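4. How a printed T-shirt is folded: material and observations

4.1 Choice of the garment

In the previous section we said that most of the published work on home folding treats the garment as a plain sheet of cloth with sleeves. For people who fold at home this is seldom so. A T-shirt has a front and a back, and very often it has a print, and the print changes what the person wants from the fold. In our interviews with the users of the Zetley laundry rooms, many persons told us that they like to see the picture on the shirt when it lies on the shelf, and that they refold the shirt when they can't. We therefore decided to take shirts with large prints for the second part of the study.

The main garment is an adult short-sleeved T-shirt in strong blue. On its chest it has a white game controller drawn in the pixel style, with the words GAME and CHANGER in the same kind of letters. We chose it from a set of 15 printed shirts for two reasons. First, the print is large, so that every usual way of folding the shirt must either cross it or go around it. Second, the print has a clear up and down, and a reader can tell from a photograph which way the shirt is turned, also when the collar can't be seen. This second property was more useful than we expected when we planned the study, and we come back to it in 4.4.

The shirt is of ordinary knitted cotton, and before the study it was washed 2 times without softener. We did not iron it. Some of our earlier participants ironed the shirts before they folded them, and the results were nicer to look at, but they were hard to compare with the folding that people do from the basket.

4.2 Surface and starting position

All folding was done on a dark green mat laid on a white floor. We tried a bed cover first, as this is where many of the interviewed persons fold, but the soft surface moved together with the cloth and the small folds at the hem were lost. The mat keeps its place. It is also darker than all the shirts in the set, which makes the outline of a sleeve easy to read.

We did not ask for a straight starting position. In the instructions of the Derkine handbook, which we used for the terms in this section, the shirt is always placed with the collar away from the person and the two sides parallel to the edge of the table. In daily life, a shirt is put down as it comes. It may lie at an angle to the mat, and one part of the hem may be turned under without being noticed. We left such positions as they were, provided that the front of the shirt was up. The starting positions which we had to exclude were mainly those with one sleeve inside out.

4.3 Stages

For the description of the stages we use three words only. A shirt is "open" when the body is spread and both sleeves reach out from it. It is "closed" when the body has been brought to a shape near to a rectangle. Between these two we speak of "in work", and we make no finer division there, as the two coders (Américo Guerreiro and Anikó Antal) could not agree well enough on where one fold ended and the next one began.

We want to stress that "closed" does not mean "neat". A closed shirt can have a sleeve that sticks out, a corner that is not square, or a side that is thicker than the other. In our first coding scheme, these shirts were counted as still in work. When we showed the photographs to the persons from the interviews, however, most of them said that they would put such a shirt in the drawer without more effort. We changed the scheme for this reason, and the coding of the first 200 photographs was done again from the beginning. Figure 3 gives one photograph of each kind.
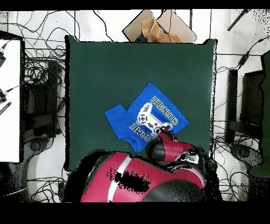
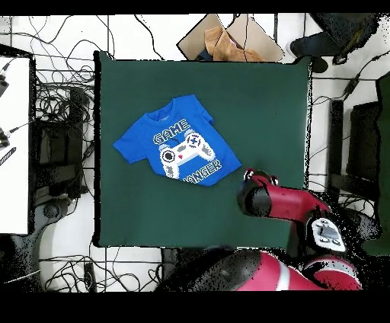 Figure 3. The blue shirt on the green mat. First photograph: closed, with one short sleeve outside the rectangle. Second photograph: open, with a fold that hides the beginning of the lower word. The photographs are not given as a sequence.

4.4 The print as a guide for the eye

The coders reported independently that they looked at the print before they looked at the outline. With a plain shirt, they followed the edge of the cloth from the collar down to the hem, and this took time when the edge was partly under another layer. With the printed shirt, they asked themselves first which part of the picture could be seen and which way it was turned. From this they could often say where the collar must be, and only then they checked the outline.

The words were especially helpful. A picture of a controller is nearly the same on its left and right side, and if half of it is covered it can be misread. A word can't be misread so easily. When only the last letters of CHANGER can be seen, the coder knows that cloth lies over the first letters or that the cloth there is turned under, and she knows at which end of the word to look for it. In this way a small fold near the hem is found which on a plain blue shirt would probably be taken for a shadow. We counted such folds as "unplanned", following Weerasinghe, if there was no sign that they served the final shape.

There is also a disadvantage. The coders tended to judge a closed shirt as better when the picture was complete, and as worse when it was broken, also in cases where the outline was the same. Antal noticed this in her own notes and proposed to repeat a part of the coding with the print covered by a grey patch. The result was that several shirts changed from "good" to "fair" and the other way. For the present paper we report both judgments side by side and do not combine them.

4.5 Sleeves

The sleeve is the part of the T-shirt which causes most of the remarks. It is short and wide, and in a knitted shirt it is light compared with the body. If it is not laid well inside before the side is brought over, it may come out again at the side like a small flap. People deal with this in different ways:

– the flap is pushed under the body by hand after the shirt is closed;
– the last fold is opened, the sleeve is laid again, and the fold is repeated;
– the flap is left, and the shirt is turned over so that the flap is held by its weight.

The third way was not in our first list. It was added after the interviews in August, where it was mentioned by persons who store their shirts lying in a pile. Those who store them standing in a row, with the fold upwards, preferred the first or the second way, and they explained that a loose sleeve catches the next shirt when one is taken out.

We found it hard to decide if the flap should be called a fault. In the Derkine handbook it is one. In a household it depends on the place where the shirt goes next. A closed shirt with a flap takes a little more room in a drawer, but for a shelf with single piles the difference is small. We keep the neutral word "outside sleeve" and note on which side it was found, seen from the person who looks at the photograph. The side is given in this way because a shirt that lies upside down has its own left and right exchanged, and in the first weeks this led to several wrong entries in our table.

4.6 Angle on the mat

A last point concerns the angle between the shirt and the mat. Our mat is rectangular, and we supposed that its straight edges would invite people to put the shirt parallel to them. The photographs don't support this supposition very strongly. Shirts at an angle are common in the open stage, and they are found in the closed stage as well. It seems that the line of the hem and the line of the shoulder are more important for the person than any line on the surface below.

For the measurement of the outline this means that the shirt has to be turned on the screen before the sides can be compared. We did this by hand, using the lower edge of the letters as the base line where the letters were flat. Where they were bent by a fold, we used the longest straight side of the cloth. The two base lines were compared on those photographs in which both could be drawn, and they agreed well for the closed shirts and less well for the open ones, where the knitted cloth is easily pulled out of its form. The values are given in Table 4, together with those for the other shirts of the set.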